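Data > Household surveys > Prirberg market access

# Prirberg Market Access Survey

Household and trader data from Prirberg district, collected to see who gains when small producers start selling through a shared buyer. Most households here grow maize, and a smaller group sews or finishes garments at home for traders in Felovside.

## Contents

- `households.csv`: one row per household, 2252 rows
- `traders.csv`: 99 traders, with buying prices by season
- `villages.csv`: 22 villages, with distance to the nearest paved road

## Collection

Interviews were done in person by a team led by Nusrat Gondal, starting in November after the harvest. Income is self-reported and covers the past 12 months. Households that refused are left out of the file, and no weights are supplied.

## Known problems

Prices for Kereama were recorded per sack in the first round and per kilo after that. The `unit` column tells you which. Don't average across the two.

Garment income is probably too low. Piece work is often paid to one member of the household and not mentioned by the person answering.
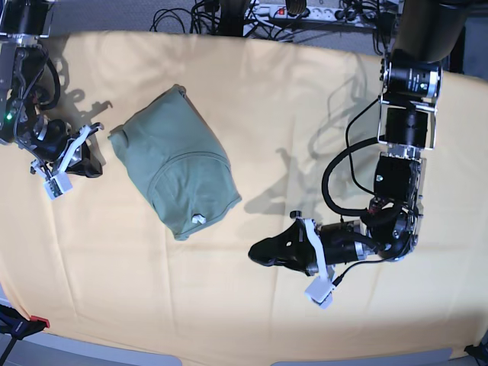

Loans from traders are coded as debt even when they were repaid in goods. Filter on `repay_type` if you only want cash loans.

## Use

Free for research and teaching. Please credit the Prirnar project. Questions go to Yichen Fan.

Comments

Haris Warraich: Is `road_km` a straight line or the distance by road?

Yichen Fan: By road. I've added it to the codebook.

Citlali Meléndez: Two villages share the same ID in my copy of the file.

Yichen Fan: Fixed on 30th August, please download again.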